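The Long Table in Pemotville

My grandmother had a rule that no guest should ever see the bare wood of her table, and I was well into my thirties before I understood how many people grew up under the same law. In Pemotville, a river town of 3,864 people, I think it may be close to universal. You go in for a cup of tea, you mean to stay twenty minutes, and you leave at dusk with a jar of something under each arm.

I went in April to write about the supper club at Sukari, the little bakery on the hill, and ended up writing mostly about tablecloths and the people who sit around them.
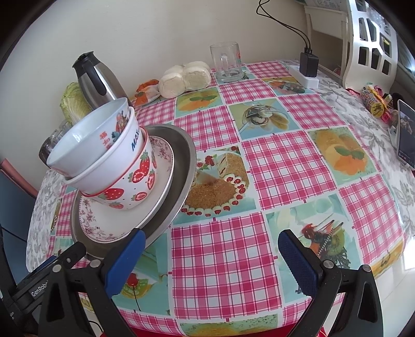
Gingham and desserts: a printed plastic cloth on a round table.

Peiyu Ye started the club five years ago with one folding table and a pot of soup. The idea was simple enough. Anybody who wanted company could come at six, bring a dish if they had one, and sit next to a person they hadn't met. These days she keeps 150 names in a spiral notebook, and there are evenings when she has to borrow chairs from the Agarwal hardware store across the street (they come back a bit sticky, and so far the Agarwals have been very kind).

"My mother bought her cloths by the yard, off a roll," Peiyu told me, slicing bread as she talked. "She'd cut it too long every time, and we all had it bunched up in our laps through dinner."
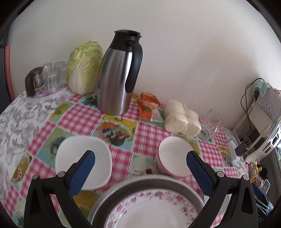 What I loved most was how little anyone fussed. The recipes get passed along on envelopes and old receipts, and the club has gathered 300 of them by now, a good many for the same potato salad. There is one marked only "Bita, the good one," and the whole town seems to know exactly which cake that means. I asked for a copy and was told, very sweetly, that I'd have to come back for it in person.

So I did, a few weeks later, with a lemon loaf that had sunk in the middle. Peiyu put it out with everything else, and by seven I was holding an empty plate and being asked whether I could make two next time.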